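Korkden Household Episodes: README

Hello! I'm Judit Hegyi and I look after the data side of the Korkden robotics club. If you've been handed this folder because you're new to the team, start with this file and come and find me when it stops making sense.

What we're doing

We're entering the simulated household task in the Edamura student challenge. The whole thing happens in a simulator (we call our setup Clendura, after a server that died in our first term), so you don't need to book the lab or wear the goggles. A two-armed robot gets put in a furnished room and has to do small jobs with whatever is lying about. Our part is teaching it from episodes we've driven by hand, and this folder is those episodes.

There are 274 of them at the moment, driven by 15 of us, some with far steadier hands than others. I've left the wobbly ones in! We tried training on the tidy ones alone and the policy had no idea what to do once it drifted off course.
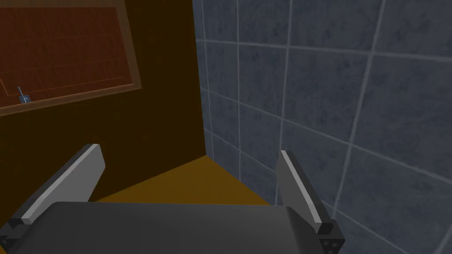 Every episode has a wrist view for each arm and a view from up on the body, all on the same clock. If you're writing a loader, please read the timestamps and don't go by row number. I did it by row number for a fortnight and my left and right arms were having two different conversations.

What's in the folder

- episodes: one subfolder per run, with the joint positions, gripper openings and camera streams
- splits: two text files, train and held-out. Please don't move anything between them without telling me
- notes: whatever the driver typed at the end of a run, spelling mistakes and all
- rooms: the layout settings, including the one with the pale wooden floor and the telly against the back wall, with small things scattered all over the boards

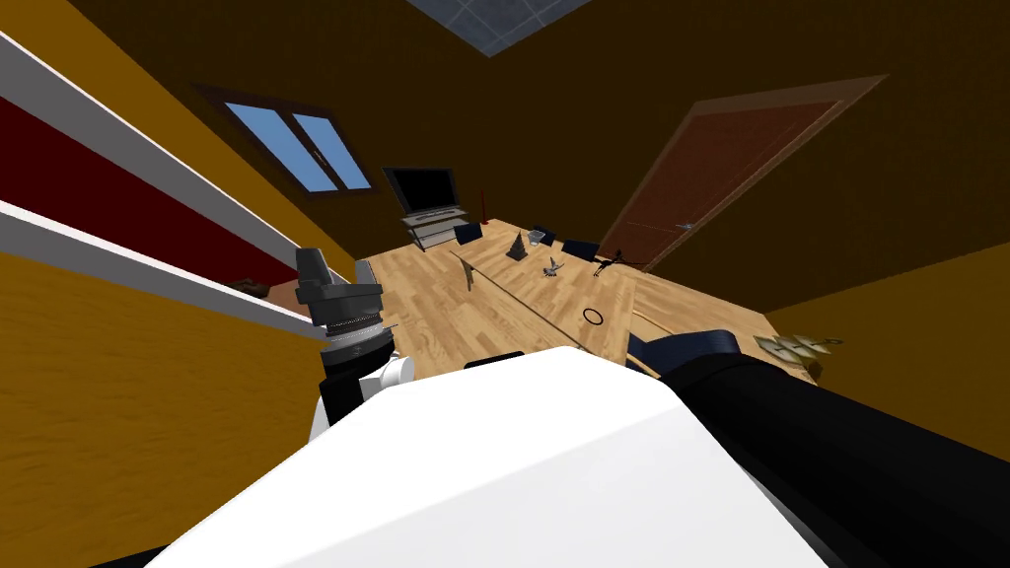

Things that will catch you out

The room textures are a bit much. Big slate-blue tiles next to ochre next to dark brown, and our first model got very attached to them. Change the wall colours and it fell to bits. We now shuffle the colours when training, which helped a lot, though I wouldn't call it solved.

Reflections are the other one. Some surfaces mirror the walls, and a segmenter that hasn't met them before will quite happily find a second room in there.

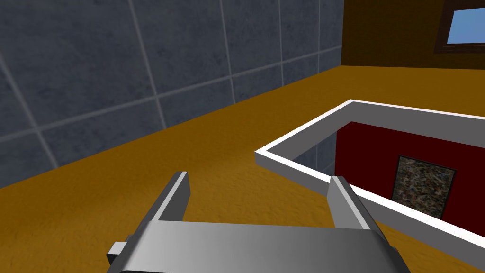

Wrist view, gripper open, with the white-rimmed frame to the right.

The body view is tilted as well. I know it looks wrong, but please leave it as it is! Agbeko (our training code) expects the raw angle, and if you straighten the pictures the camera settings no longer match.

The table jobs

These are the ones I'd look at first if you only have an evening. Both arms can reach over the tabletop and there's plenty to practise on: dark trays, a long thin rod, a little ring that I personally have never managed to pick up first go.

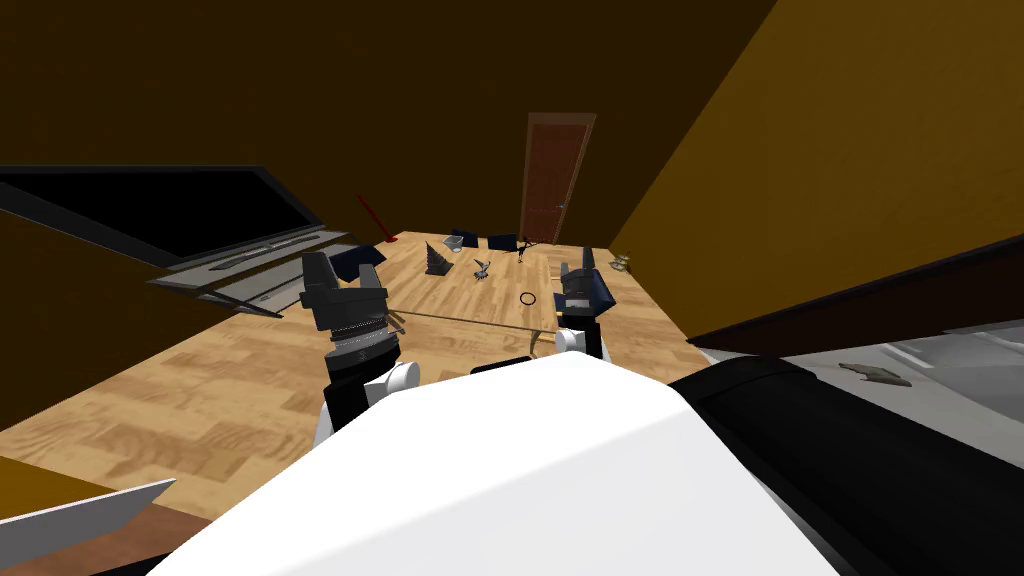

For these the notes matter more than usual, as drivers changed their minds about which arm to use halfway through. If the note says "swapped", treat the run as two shorter ones. There's a script for cutting them, and it keeps the original safe.

Still to do

Labels for the last 4 drivers are only half finished, and the held-out split could do with more floor jobs. I'm hoping to get both done in April. If you find a broken episode, add its number to the list in notes with your initials and carry on.

Last updated 31 Mar 2024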